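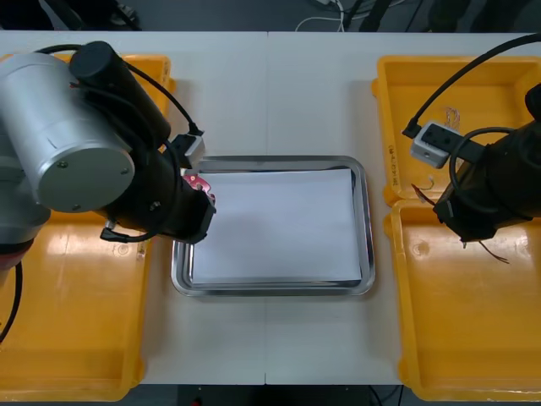
Wulix Beta — two-arm sorting station for paper and small flat parts

The Wulix Beta is a table station for mail rooms, print shops and document archives. Two arms work from the left and the right side over one center tray, and each arm serves the two bins on its own side. The table stays open at the front, so a person can reach the tray at any time when the arms are paused.

What changes for your staff

In most offices the sorting is done standing, by hand, for many hours. With the Beta your people load the tray, check the bins and decide about the difficult sheets. At our customer Figueiredo in Niddale the sorting team kept all its 13 members. They now change tasks after lunch, and the evening shift on Wednesday is no more necessary. Some of them were worried in the first weeks, and we recommend to speak with the team early — before the station is delivered.

Technical data

Arms: 2
Tray load: up to 400 sheets
Bins: 4, removable without tools
Training for operators: one day, at your site

What is included

Table, arms, steel tray, a set of bins, cables and the operator guide in English. Grippers are wear parts and can be ordered separately in packs of 50.

Price: $3,866 per month on rental, service visits included. Purchase on request. Delivery time is at present six weeks. Please write us the size of your paper when you ask for an offer.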